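Menddale Centre for Assisted Textile Handling
Demonstration Programme: Frequently Asked Questions for Operators and Partner Organisations

Last revised 15/05/2023

What is the Demonstration Programme?

The programme records people carrying out the sorting and handling of used clothing through a pair of robot arms. The recordings are used to train the control software, known as Natik, so that the arms can later attempt the same work unaided. The programme is run by the Centre at Menddale, with a second site at Dronholm that follows the same procedures.

Who may act as an operator?

Any person aged 18 or over who has completed the induction may be considered. No background in engineering or computing is required. Applicants should be able to sit or stand comfortably for the length of a session and should have reasonable use of both hands. Those who have previously worked in laundries, charity shops or garment repair are particularly encouraged to apply.

How does an operator control the arms?

There are two methods. In remote control, the operator holds a pair of leader handles, and the working arms copy the movement of each handle, including the opening and closing of the grippers. In hand guiding, the operator takes hold of an arm directly and moves it through the task at low speed. Most garment work is recorded by remote control. Hand guiding is reserved for teaching starting positions and for tasks in which only one arm is needed.

What does a typical task involve?

A task sheet is issued before each session. It names the garments to be used, the starting arrangement and the condition in which the work area should be left. Common tasks include taking a single item out of a basket, spreading a garment on the floor of the enclosure, and placing an item in a basket without disturbing those already there. Operators should read the sheet in full before taking hold of the handles.
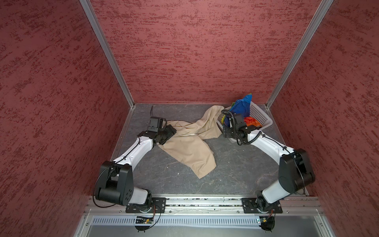
Each attempt at a task is recorded separately and is referred to as an episode. An episode begins when the operator presses the left pedal and ends when the pedal is pressed again. Between episodes the work area is reset by hand with the arms parked and the drive power off.

How long is a session?

A session lasts 80 minutes, with a break at the midpoint. Operators may book no more than two sessions in one day. Requests for a shorter session on grounds of health should be made to the Programme Office in advance and will not affect an operator's standing.

Must every episode be free of mistakes?

No. An episode in which the operator drops a garment, picks it up again and completes the task is normally kept. Operators should not stop a recording in order to hide an error. An episode should be marked as void only if a person has reached into the enclosure, if a cable has caught, or if the wrong garment has been used. The reason must be entered in the session log.

How quickly should the operator work?

At a steady pace that can be held throughout the session. Pauses of more than a few seconds with the arms stationary should be avoided, as they tend to be learned along with the movement. An operator who is unsure how to proceed should finish the episode as best they can and raise the matter with the supervisor afterwards.

Which garments are used, and how should they be gripped?

Garments are supplied by partner organisations and are cleaned before they reach the Centre. They range from light knitwear to heavy workwear, and no garment is withdrawn simply on account of being awkward to handle.
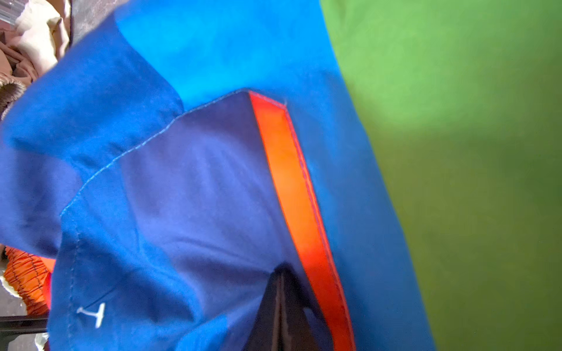
Grip points are left to the judgement of the operator unless the task sheet says otherwise. As a general rule, a single layer of cloth near an edge or seam gives better control than a thick bunch taken from the middle. Pockets call for some care with the closed fingertip. On blue workwear of the kind with a navy pocket panel and orange-red trim, the tip can push into a fold beside the trim and the cloth will drape over it on either side, leaving only the tip tucked out of sight. The wrist camera view should be consulted in such cases before the gripper is closed. Small plastic tag fasteners, such as the white T-shaped type used for price labels, are to be left in place during recording and reported in the log.

May an operator look directly at the work area?

Yes, although operators are asked to rely on the camera views for at least part of each session. The software has only those views to work from, and a movement guided by something the cameras cannot see is of limited use in training.

What safety rules apply?

The enclosure must not be entered, even briefly, while drive power is on. Long hair must be tied back and lanyards removed before hand guiding. A supervisor must be present at all times. The stop button may be pressed by anyone for any reason, and no explanation will be asked for at the time.

What information is kept about operators?

The Centre keeps the operator's number, the session times, the movement of the arms and the pictures from the cameras. Sound is not recorded. Names are held separately from the recordings. The present collection stands at 2875 episodes, and individual episodes can be withdrawn at the request of the operator within three months of the session.

Can our organisation supply garments or propose a task?

Proposals are considered twice a year, and the next round opens in September. Partners should describe the task in plain terms and provide samples. Existing partners, including Nic Giolla, may add garments to an agreed task at any time by writing to the Programme Office.

Whom should I contact?

Operator applications and bookings: Aileen Galang, Programme Office, Menddale.
Task proposals and garment supply: Ibsa Tesfamariam, Partner Liaison, Dronholm.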